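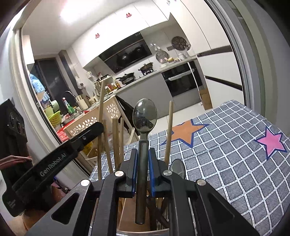 *Spoons and chopsticks at the table, with the kitchen beyond.*

The annual review of the household's utensils was completed in December. It began with the table, where the holder with the wooden handles is kept, and will continue at the counter in the new year.

Metal spoons have been retained in full. Chopsticks were matched by length, and those without a partner were set aside for stirring sauces or for tying up bean plants. Of the 20 pieces brought from the old apartment in Varkville, 3 were found to be split at the tip and have been discarded.

Readers have asked about the care of wooden chopsticks. The practice in this household is to wash them by hand, dry them upright with the tips in the air, and apply a little food-grade oil twice a year. The dishwasher is not used for wood - a lesson learned with a set from Pagano, which warped within a month.

The bottles and condiment jars along the back wall will be addressed next. Several labels require replacement.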